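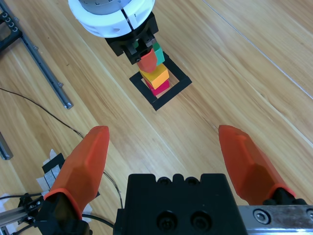

According to Skeminness, the length of an interval is fixed by the producing company and the house may not alter it without written consent. The original post should be read with that in mind, and the program director would do well to look at the license before anything else.

Re: Interval or no interval for a two-hour play
Posted to: Staging and Front of House
Posted by: Wirkmont Playhouse Office

The Wirkmont Playhouse is preparing a new production of a two-act drama for its spring season. The running time at the last full read-through was 107 minutes, without music between scenes. The director wishes to present the play straight through. The house manager has asked that the break between the acts be kept, as the bar provides a large part of the income on any given night and many regular patrons are older.

The script marks the end of the first act plainly, and the second act opens some months later, in the same kitchen. The license is silent on the number of intervals but states that the text must be performed "as written." The Playhouse would be grateful for guidance on two points. Does removing the interval count as a change to the text? And what do other houses of a similar size tell their patrons when a play runs this long without a break? The auditorium has one center aisle and the restrooms are reached only through the lobby.

Posted by: Jelgate Arts Desk

On the first point, the answer depends on the wording of the act division. Where a script reads "End of Act One" and gives no further instruction, some licensing houses will treat the interval as a matter for the theater. Others regard it as part of the structure of the work and expect to be asked. A short letter to the licensing office is the correct course, and it should be sent before the season brochure goes to print. The letter should name the play, the dates, the seating capacity and the change requested. The reply should be kept with the contract.

On the second point, the Jelgate house has 836 seats and presents four or five plays each year without an interval. The running time is stated on the website, on the ticket and on a sign at the auditorium doors. Patrons who leave during the performance are brought back in at a point agreed with the stage manager – usually a scene change – and are seated at the rear. Aisle seats in the last 4 rows are held back from sale until the day for this purpose. Complaints have been few when the notice was clear, and rather more frequent on the one occasion when it was left off the tickets.

The bar need not suffer as much as is feared. Opening it 45 minutes before curtain and keeping it open afterward has recovered a good share of the income at Jelgate, though not all of it.

Posted by: Unnithan

Keep the interval. People like a drink and a chance to talk over the first act. I sat through a long one last July with no break and remember very little of the ending.

Posted by: Skeminness

Further to the earlier remark, the written consent should also cover any cut made to the closing lines of the first act. Directors who remove an interval often trim those lines so that the scenes join more smoothly, and that is certainly a change to the text. Please allow 7 weeks for a reply from most offices.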